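Visa and Consular Services Open Day, Rodville

Posted 6/16/19 by Salamatu Agyeman

Our office handles paperwork for people traveling on business, and most of what we know about visa processing comes from the receiving end: a passport goes off in an envelope and comes back with a sticker in it, or it doesn't. When Eltari opened its Rodville processing center to agents and travel planners, two of us signed up. I went with Kwesi Nutsugah, who does our group bookings.

Eltari is a private handling company. It takes in applications, checks them, and passes them on to the consulates, which make the decisions. Staff repeated this several times during the day. They can't speed up a decision and they can't tell you why one went the wrong way.

Getting in took a while. Visitors needed the same passport or ID card they had registered with, and a man ahead of us who had brought his driver's license instead was sent back to his hotel for the right one. Phones went into lockers before the intake floor and were handed back afterward.

The intake floor has nine counters. Each clerk works from a checklist that depends on nationality and purpose of travel. Mélanie Wong, who runs the floor, took us through a business application from start to finish using a dummy file. The points she stopped on were these:

The invitation letter has to name the traveler exactly as the passport does, middle names included. A missing middle name is the most common reason a file is set aside.

The dates in the letter have to cover the whole stay. If the meeting is three days and the traveler wants to stay on for a week, the letter has to say so, or a different visa type is needed.

Copies of the passport must show all four corners of the page. Scans made with a phone are accepted if they are flat and free of glare.

Two blank pages are required, facing each other. The pages at the back marked for amendments don't count.

The center received 2128 applications in April, and 467 of them were set aside at least once for a missing or wrong document. I had expected fewer. Kwesi said it matched what he sees from our groups.

Lunch was in the hall on the ground floor.

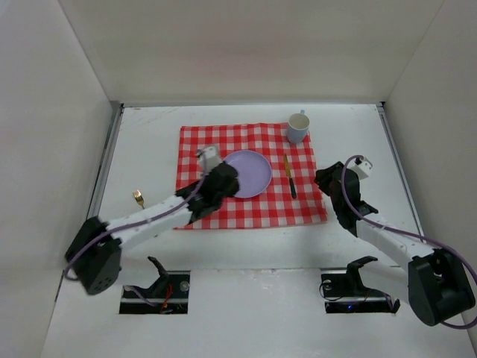
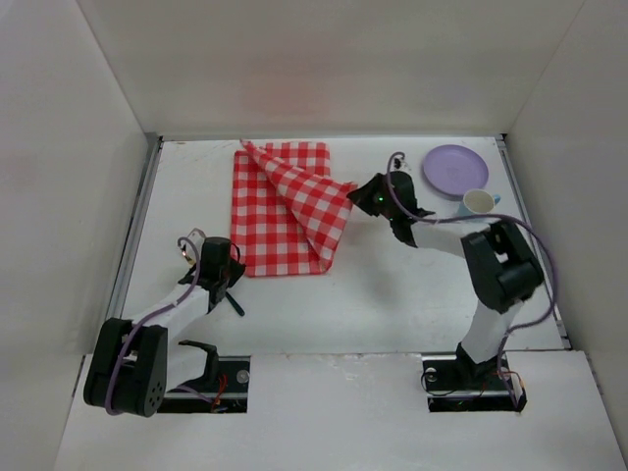 Robot arms at a white tabletop, both views.

The first afternoon talk was from Pádraig Lenihan on registration after arrival. Many travelers think they are finished once they clear the border. In a number of countries they still have to register an address within a few days, and it is often the hotel that does it. Guests should ask for the registration slip at check-in and keep every one until they leave. People who stay with friends or rent an apartment have to arrange it themselves, usually with the host present. He advised agents to put this on the first page of the itinerary, where it will be seen.

Ottavio Gentile followed with a session on transit. He used a route through Fanden with a change of airport, which looks like a simple connection on the ticket but means entering the country. Travelers on that kind of route need a transit visa even if they are on the ground for only a few hours. The same goes for two separate tickets where the bags have to be collected and checked in again. We have sold that routing and I made a note to go back over our open bookings.

There was also a short demonstration of Nistor, the tracking system Eltari will offer to agents. It shows where a passport is - at intake, at the consulate, or in the return mail - and sends a message when that changes. It doesn't show the result. The passport has to be opened for that. Agents will be able to upload a group list in one go, up to 1000 names, and have the spelling checked against the passport scans. Pricing wasn't ready.

Questions at the end were mostly about fees. The consular fee is not returned if a visa is refused. The handling fee isn't either, once the file has gone forward. If an application is withdrawn before that point, the handling fee is credited to the agent's account and can be used for another traveler.

Parking is behind the building and fills early. The bus from Rodville station stops across the street. Agents who want a copy of the intake checklists can ask for them at the front counter, and we have a set at our office for clients who want to look through them before they apply.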